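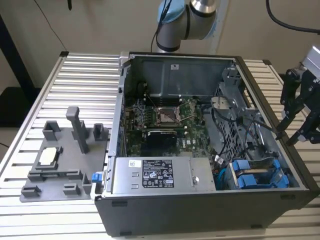

Case on its side with the panel off, CPU socket open, power supply at the front.

Reseating a CPU in an older office desktop: what order, and does the power supply have to come out?

Posted by slatbench, May 2019

I have a Gagnon office tower that passed to me when our front desk got new machines. It shut itself down twice under load, so I decided to pull the processor, clean off the old thermal compound and put it back. The CPU is out and resting in a tray beside the case. The retention bracket is up, the memory is still in its slots, and the expansion card is still fitted across the lower part of the board.

Before I go further:

The service sheet from Jekley (the refurbisher) says to remove the power supply before doing any work on the board. On this case there is a blue plastic release tab at the end of the supply. Do I need to take it out just to reseat a processor?

Should the expansion card and the two drives in the blue carriers come out as well?

How much compound? The syringe I have is Pallgate, unopened.

The cables between the board and the drive cage are in bundles and I would prefer to leave them as they are.

floron_repairs

Leave the supply where it is. Those sheets are written for a full board swap. For a processor you need clear access to the socket and the heatsink mounting points, and you have the first already. Unplug the AC cord, hold the power button in for a few seconds, and leave the cord off until you finish.

Order I would use:

Look across the socket at a low angle under a bright lamp. The pins should form even rows with no breaks in the reflection. If one is out of line, stop there and post a close-up before you try to move it.

Clean the top of the CPU and the base of the heatsink with isopropyl alcohol and a lint-free cloth. Keep the alcohol away from the open socket.

Match the notches or corner mark on the CPU to the socket and lower it straight down. It should sit flat under its own weight. Do not slide it.

Close the bracket and latch the lever. The lever takes some force -- more than most people expect -- but it should be even all the way down.

One small dot of compound in the center. Seat the heatsink and tighten the screws diagonally, a few turns each.

Reconnect the fan lead before you power up. If it is left off, many office boards halt at startup with a fan error.

The card can stay unless it is in the way of the heatsink. The drives are not involved. The cables can stay as they are provided none of them ends up against the fan.

One more point on the shutdowns: check the heatsink fins for packed dust before you blame the compound. I have had machines in with fine paste and no airflow at all.

mk838

just put it back in and see if it boots. i never clean mine and its fine. also you could get a newer pc for 300 that would be faster than that one

ridgeline_it

Agree with the first reply, with two additions.

If the machine refuses to start afterward, reseat the memory before you take the processor out again. It is easy to nudge a module when working next to the slots, and a loose one can look like a dead CPU.

Second, log the temperatures before you close the case. Run it for an hour at full load with the panel on but not screwed down. If it still shuts off while the CPU reads normal, the supply becomes the suspect, and then the blue tab is relevant. On the Gagnon cases I have worked on, you disconnect all the supply leads, take out the rear screws, press the tab and slide the unit inward. Do not open the supply itself.

slatbench

Thanks. Supply stays in. The heatsink had a solid mat of lint on the underside of the fins, so that gets cleaned first. I will post the load temperatures once it is back together.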